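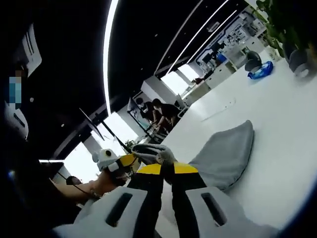

A gray cloth on one of the white worktables at the Sornosico textile room.

Sornosico Opens Cloth Folding and Sorting Room

17 July 2025

Sornosico has opened a textile room for the handling, folding and sorting of household cloths, the organization announced. The room occupies the former print hall on the ground floor of the Drestance building and will serve the household goods program that Sornosico has operated from smaller premises until now.

The program receives clean secondhand textiles from households and businesses in the district, checks them, folds them to a standard size and passes them on to partner organizations. Items accepted include dish towels, cleaning cloths, bath towels, pillowcases and small blankets. Under the agreement that accompanies the new room, the program is expected to handle 2,000 items a month once the full schedule is in place.

Large white tables are used for the folding work. The pale surface was selected by the program staff, who had asked for a background against which stains, loose threads and worn stitching could be readily noticed. The ceiling is black and is fitted with white light strips, some straight and some curved. Workstations are located in the same space, so that records can be kept close to the tables.

Imani Mahmoud, who directs the household goods program, said that the condition of edges and seams would receive particular attention during the first months.

"A cloth can look perfectly sound when it is lying flat, and then the edge gives way the first time it is washed," Mahmoud said. "Our procedure begins with the border of each piece. Only after that do we decide how it should be folded, or whether it should be folded at all."

Under the procedure adopted for the room, each item is laid out singly, smoothed from the center and examined along its stitched edges. Rectangular pieces are folded in half lengthwise and then in thirds. Pieces with a rounded or tapered outline, which do not stack well when folded in the usual manner, are first turned in at the narrow end and then folded toward the wider side. Soft or fuzzy fabrics are kept in separate stacks from smooth ones, as lint was a frequent cause of complaint from recipients last year.

Items that do not pass inspection are not discarded. Those with minor damage to the stitching are set aside for mending, and those beyond repair are forwarded to Sorero, a fiber recovery firm, for shredding and reuse as filling material. The arrangement with Sorero has been renewed on its existing terms and covers deliveries of up to 800 kilograms in each collection period.

The conversion of the former print hall included new electrical wiring, additional lighting and repairs to the floor. A storage area adjoining the main room has been fitted with 40 shelving bays, labeled by item type and size. Partner organizations will be able to place requests by category and collect completed bundles from the side entrance — a change from the previous system, under which mixed bags were delivered without a contents list.

At present, 13 organizations are registered to receive textiles through the program. Applications from further organizations will be considered in August, with preference given to those providing temporary housing or meals. Registered organizations are asked to confirm their current contact details and preferred collection times before the new request system comes into use.

Training in the folding procedure is provided for all persons assigned to the room. It consists of one introductory session and two supervised work periods, during which participants handle cloths of differing weight, texture and shape. Mahmoud noted that small and irregular cloths tend to require more practice than large towels.

"People expect the bath towels to be difficult on account of their size," she said. "In our experience the small soft pieces take longer to learn, as they slide and bunch on the table and there is very little to hold on to."

Households wishing to donate are reminded that all textiles must be washed and fully dry on delivery. Curtains, carpets, clothing and items with electrical components cannot be accepted. Donations should be placed in closed bags and handed in at the main reception desk of the Drestance building — bags left outside the entrance will not be processed. Questions concerning larger donations from hotels, laundries and other businesses should be directed to the household goods program office.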